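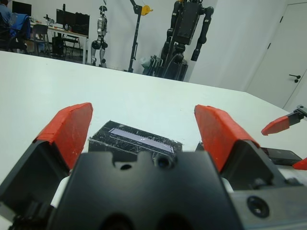

Posted by Impi Sjöberg, January, 9:40 pm

Softbox or shoot-through for headshots in a tiny room?

Hi all! I've been shooting headshots in my spare bedroom with one speedlight and a white shoot-through umbrella, and I love how soft it looks, but the light goes everywhere (the walls are a sort of mustard and it shows up in people's skin). I can get a used Plonduline folding softbox from a guy across town, and I'm wondering if it's worth the trouble. The ceiling is low and I can't put the stand more than five feet from the chair.

Tatu Okoth replied:
Get the softbox, but make sure it has a grid. I fought colored walls for two winters and the grid did more for me than any diffuser. My Plonduline takes a bit of muscle to open — watch your knuckles on the last rod.

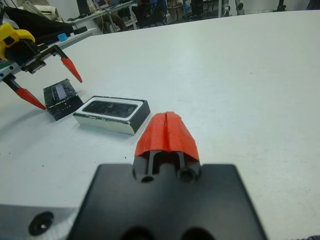
Also check that the inner baffle is included. Mine was missing when I bought it, and I got a hot spot right on everybody's forehead until I sewed one out of an old white sheet.

Aksel Laxdal replied:
I'm going to disagree with Tatu. In a room that small I'd keep the umbrella and deal with the walls. Hang a couple of gray bedsheets, one on each side, and the mustard is gone. A softbox on a low ceiling is a pain, you can never get it high enough and tilted down without the back hitting something.

Impi Sjöberg replied:
Ooh, I hadn't thought about the back of it hitting the ceiling. Would a reflective umbrella with a black cover be a fair middle ground? There's an Eltanel one at the shop in Ivirton and I could try it before I buy. My flash is pretty weak, so I'm a little scared of losing power through two layers of fabric plus a grid.

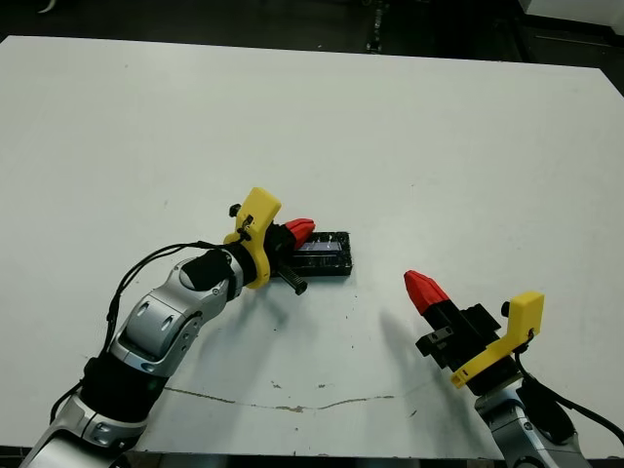 Sigrún Egilsson: the black-backed umbrella is what I'd go with too. You lose less light than with a double-baffled box, and it packs down to nothing. It won't give you the control of a grid, Tatu is right about that.

Tatu Okoth replied:
Fine, but she'll be back here in a month asking about grids :)

Impi Sjöberg replied:
Ha, probably! I'll try the Eltanel with Aksel's bedsheets and post a couple of test shots.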